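Gripper notes, second pair

The second pair of hand-held grippers is together. I started on them in December and worked on them at the shared workshop most Friday evenings, so it took longer than the first pair, which I put together in one long weekend and had to rebuild anyway.

The main change is the jaws. On the first pair they were printed flat on the bed and split along the layers near the pivot. I turned the part on its side, added 2 mm at the root, and printed it again in black. It takes longer and needs support under the finger, but I have squeezed these as hard as I can and they hold.

The marker plates gave me more trouble. The tracking software finds the dots and works out where the gripper is in space, and it wants the plate stiff and flat. My first ones curled at the corners after a few days. Dariusz Olszewski suggested printing them face down on the textured sheet and leaving them there until the bed was cold. I did that and the new ones came off fine. Filling the dots was slow work with a paint pen.

Calibration is a text file with one offset per gripper. I had the left and right swapped for an entire evening and could not figure out why the plot looked mirrored. The files are now named by side, and the side is written inside each handle.

Cables are still the part I like least. There is one per gripper, and it leaves the back of the handle right where the wrist bends. I tried a right-angle connector and it pulled loose. For now I let the cable run along the arm and tape it to the sleeve if I am going to be at it for a while. Modupe Bako wants me to go wireless. I don't want to deal with batteries yet.

The log from the last long run came to 3517 rows. Of those, 1414 had the right plate missing, mostly when I turned my wrist outward. I can either tilt the plate more or add another one lower down. Tilting is less work, so I will try 5 degrees first and look at the numbers again.

Still to do: shorter screws for the left handle, a softer return spring, and some kind of rubber on the jaw tips for smooth plastic.

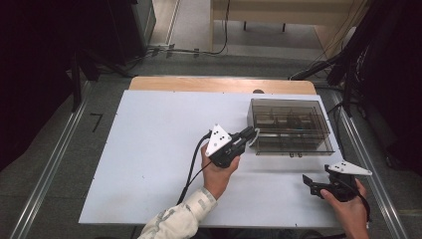
Both grippers at the board, with the tinted plastic box.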